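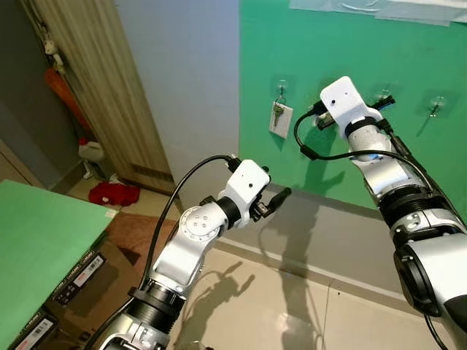
*The corner with the green wall and the hooks*

## Ostthorpe Juniors, October catch-up

Catríona Cullinane in the chair, me (Raluca Bucur) scribbling as usual, so shout if I've got your bit wrong!

**Last time's notes.** Agreed, once I'd fixed the spelling of Feklow. Sorry, Feklow.

**Cup tie.** We've drawn Dunddale away in the second round and I'm still grinning. Kick-off is 2 pm and the coach goes from the McGrath car park. It has 44 seats, so parents are welcome, but players and coaches get on first. Catríona wants names by the end of the month. I said I'd do the list (why do I always say that?).

**Under-14s.** Lost 2–1 at Feklow and played really well, I thought. We had a long chat about whether to move the back line up. Catríona is for it, I'm not so sure with our keeper still out with her wrist. Left it with the coaches.

**Training.** Starts half an hour earlier once the clocks change, and sessions on the small pitch get cut by 30 minutes until the lights are sorted. Catríona to ring the council again.

**Kit.** The away shirts have shrunk. All of them! I'm getting a price for new ones, and in the meantime please, please wash them cool.

**Subs.** Still two families to pay. I'll have a quiet word.

**Any other business.** Someone has left a very nice pair of boots, size five, in my car. Come and get them.

Next meeting in a month, same time, 7.15 pm.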